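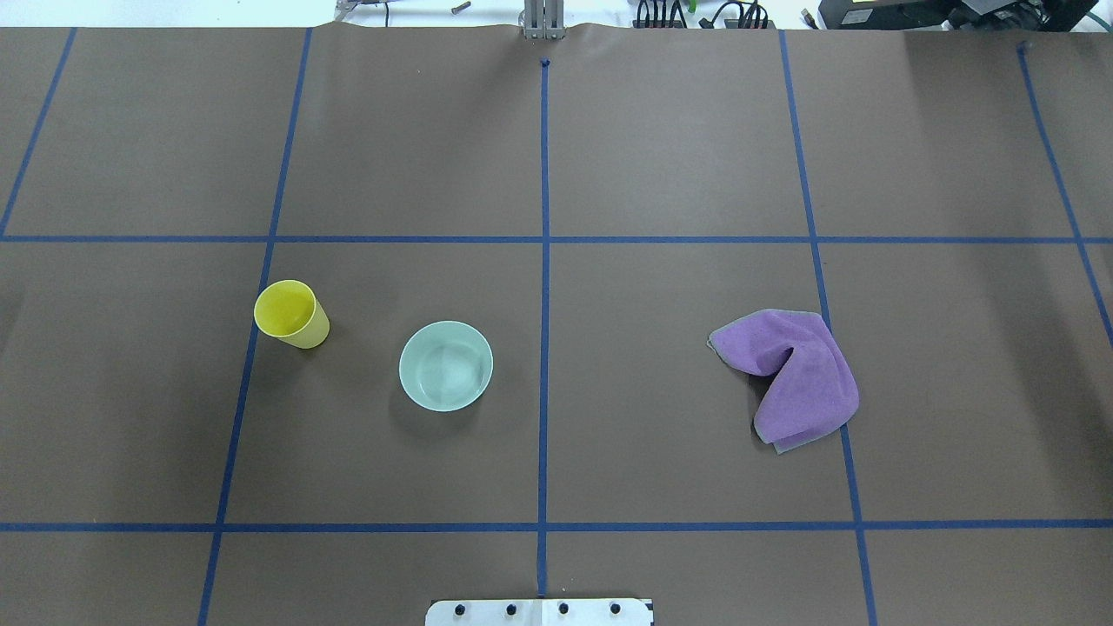
Wullix Student Manipulation Project: Frequently Asked Questions

Who can join?
Any enrolled student at Plandlow. No programming background is required for the table crew. The software crew expects one semester of Python.

When does the group meet?
Wednesday, 4:30 p.m., in the fabrication lab. Late arrivals should wait at the door until the current run ends.

What is the task this term?
Sorting household items by grid cell. The operator reads a start card, places the items, and calls the run. The current item set includes a cup, a bowl and a cloth towel.

Why brown paper and tape?
The paper gives a matte background and costs little to replace. The dark blue tape marks the cells. Some lines are slanted on purpose, so please do not "fix" them.

Does an item have to stay inside the lines?
No. A soft item such as the towel may lie over a tape line. Log it under the cell that holds most of it.

How many runs make a full set?
One set is 78 runs. A shift is 19 runs, followed by a break and a change of operator.

What if the paper tears or wrinkles?
Wrinkles at the far edge are acceptable. A tear inside a cell ends the set. Replace the sheet and re-tape from the Sarell template, version 8.

May I move the mounting plate?
No. The template is aligned to it. Loosening the bolts voids the calibration.

Where do the logs go?
In the Pană folder on the lab drive, one file per shift. Use the run number from the card. Do not renumber after a failed run.

Can I bring my own objects?
Submit them by the end of September. Maximum weight is 137 grams. No glass.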